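### 4.2 Counting healings at the Warbridge shrine

The shrine register at Warbridge lists 113 cures credited to the saint. The figure is repeated in every devotional pamphlet we read, and we doubt it. Only 30 of the entries name an illness. The rest say "favor received" or leave the column blank, and several seem to record one event twice, first from the pilgrim and later from a relative.

The Szewczyk edition treats the register as a running record kept at the altar. We are not persuaded. Long stretches are in one hand and one ink, and the December entries follow the order of the printed novena booklet far too closely. A fair copy made for the canonization cause would explain both features.
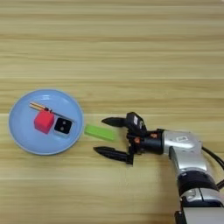 **Figure 3.** Light blue plate with a red cube and a small black square object, on a light wooden tabletop.

Supporters of the cause point to the Jeltetti letters as outside proof. Of the 60 letters, few mention healing at all, and those that do were written after the pamphlet was already in circulation. Baken's parish census does no better. It gives 500 households and says nothing of pilgrims. Silence in a census proves little, but it cannot be counted as support, as earlier studies have done. We therefore leave the total out of Table 2 and use only the entries that name an illness.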